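**Progress report to Haugland, device recovery project, 2026-06-12**

Prepared by Lovisa Hägglund. Copy to Edvin Björklund.

In the last period we worked mostly on the firmware library for the Faditz tablets. As agreed in May, the goal is that a school or a small repair shop can restore a locked or damaged tablet with our files and a normal USB cable, without sending it to us.

**Firmware library**

The stock files for both board versions are now complete and stored with checksums. Before this, there was only one download for all tablets, and people with the newer board got a device which did not start after flashing. Now the file name contains the board version, and the flashing tool, Jusden, refuses a wrong file. Muthoni Kimaro wrote this check and also the test for it.

We flashed 12 tablets from start to end. Two of them stopped during the write of the system partition. The reason was the old USB driver, and after we updated the driver both tablets were restored normally.

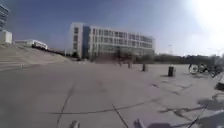
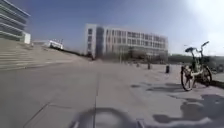 The offline update package is the second part of the work, and it is a little behind the plan. Many users have a slow connection, so the package must be small enough to copy to a memory card. The first build was 800 MB. Maricruz Magaña removed the duplicate language files and it is now 700 MB, which fits our limit. What remains is the screen brightness. After the update, the automatic setting reacts too slowly when the tablet is taken outside, and on an open pale pavement under a clear sky, like the plaza with the white building, the text is hard to read for several seconds. Maricruz believes that a wrong sensor table was copied from the older board. The correction is ready but not yet tested.

**Instructions**

The guide for users is rewritten in shorter steps. Hjørdis Åberg tested it with people who had never flashed a device. They found two problems:

- The warning about losing personal data came after the step that erases it. We moved it to the first page.
- The key combination for download mode was explained only for the newer board. Both are described now.

**Budget and next steps**

The costs are within the approved amount. We ask to move the unused travel money to the server agreement with Hiltier, which must be renewed before the public download opens. Please confirm if this is possible.

Until the next report we will finish the brightness correction, repeat the flashing test with the new driver, and publish the guide.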